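Teaching the lid task by remote control

Vendors will tell you a robot can learn a job from a handful of demos. Treat that as a sales line. Our set for this one task is 300 recordings, and I would still not leave the arm alone with it.

1. Pick one container and stay with it

The Keltel manual says variety helps from day one. Maybe later. Begin with one box and one kind of lid, and learn where the arm goes wrong. A latch and a raised handle, as on the pink box, give you two separate skills to teach, so record them separately. 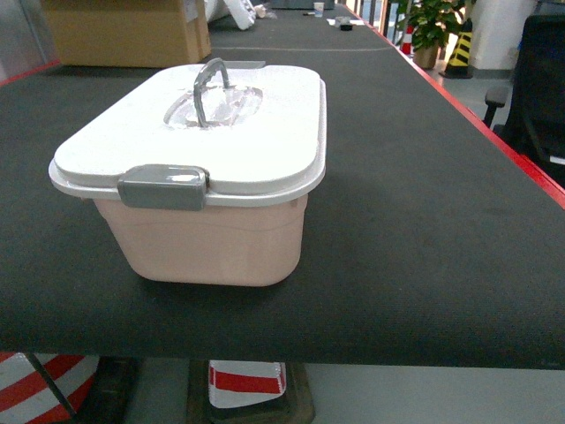
2. Set up the remote link

Start Zasar, pair both hand controllers and move each arm through its full range before you record. If the arm trails your hand by more than 40 milliseconds, stop and fix that first. Slow demos are fine – jerky ones will be copied faithfully.

3. Record the grip

Bring the fingers in low and close them gently. Watch the wrist view more than the head view. People swear they can judge a grip from the head camera, and then we play back their files.

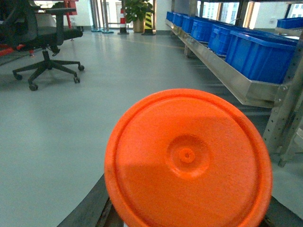

Wrist view: orange lid held between the gripper fingers.

4. Record the drive between stations

Keep the base slow near racks and chair legs. Twal logs the base and the arms in one file, so a clumsy turn spoils a good grip along with it. 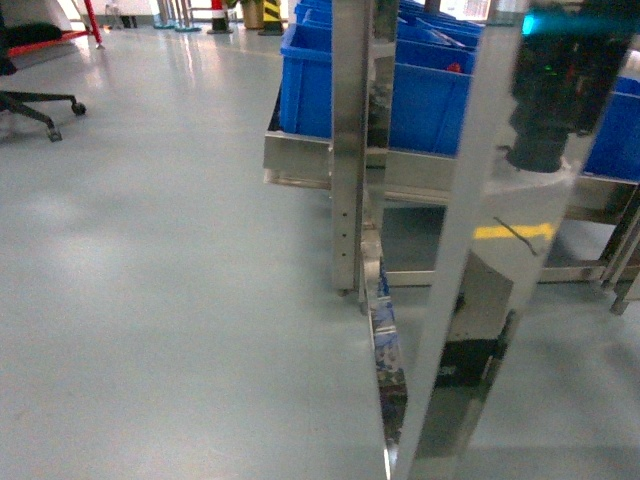 Cut the pauses at both ends of each file, then throw out any take you had to rescue halfway. The Vuvusside forum claims rescued takes teach recovery. I have yet to see it. Train for 3000 steps, test with the lid turned a little, and write down every miss before you change a setting.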